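Urkar had its open day in August, and I went along with Maya Semaan from our own shop floor because we are thinking about similar work. Urkar makes and refurbishes office and school furniture in a long brick building at the edge of Iltmont. The invitation promised a tour, sandwiches and a talk on what happened to the jobs after they began automating the assembly hall. We were 19 visitors, mostly from small manufacturers.

## Arrival and the old side of the hall

Leen Ghanem runs production and took our group. She started on the side that has not changed much. Panels come in on carts, get checked for chips and color match, and go to the benches where rails and legs are fitted. Bilal Akl has worked there for 18 years. He showed us how he runs his palm along an edge before he picks up a driver, and he said he still rejects more panels by touch than by eye.

The hall was quieter than I expected. Two compressors were moved outside last winter, and people can now talk across the benches without shouting.

## Teaching by hand

The part most of us had come for was the teaching area. Urkar does not write out every movement for its robot arms. The assemblers do the job themselves with a hand-held gripper that carries a camera, and the recordings are used to train the arms. The software comes from a supplier called Orko. At the time of our visit they had 1,849 usable recordings, and Leen said the first few weeks of them had mostly been thrown out.

The work is done at tabletop level: pale wood-grain surfaces, black metal parts, two black fingers that open and close. I tried the tool for a few minutes. It is heavier than it looks and my wrist noticed. You have to slow down a little, and you have to keep the fingers where the camera can see them, which the experienced people do without thinking.
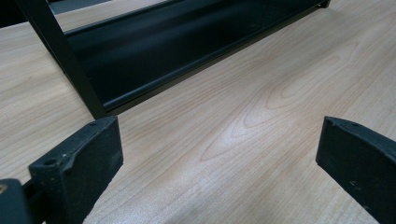
## What changed for the assemblers

Amanuel Kumsa used to fit rails for the whole shift. He now spends mornings at the bench and afternoons recording or checking recordings. His pay grade went up one step when he took on the checking. He likes the change but said the first month was tiring in a different way, with a lot of sitting and a lot of small decisions about what counted as a good attempt.

Not everyone is in favor. A man from Sabbagh, who supply Urkar with fittings, asked straight out whether the assemblers were training their own replacements. Leen answered that no one had been let go, that 4 people had moved to other tasks, and that she could not promise anything beyond the current contract. I thought that was a fair answer. Bilal, standing behind her, said he had chosen not to record and had not been pushed to.

Shiny surfaces came up several times. A pale top under bright light can wash out in places, and black parts on black fingers are hard to tell apart. Amanuel said they had tried different lamps and settled on softer ones for some of the benches. The long rails are the other thing they talk about, as a small error in angle at one end is a big one at the other.
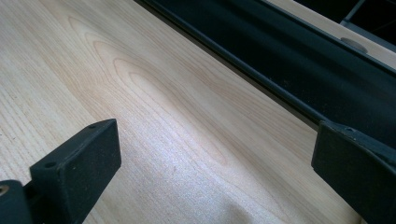 *Pale wood between the fingers of the hand-held gripper, with the black rail beyond.*

## Questions over lunch

Ayman Qaisi looks after safety and training. He told us recording sessions are limited to some 40 minutes before a break, after complaints about sore forearms. The rule came from the assemblers. He also said the camera questions took longer to settle than the technical ones. They agreed that recordings would not be used to time anyone, and that is written into the shift agreement.

Maya asked what he would do differently. He said he would bring in the night shift from the start, as they heard about it secondhand and were annoyed for months.

We left at half past two. Maya wants to borrow the wording of the shift agreement, and Leen has agreed to send it. I have asked for a second visit when the arms are running a full shift, so that we can see who stands where and what they do while the arms are working.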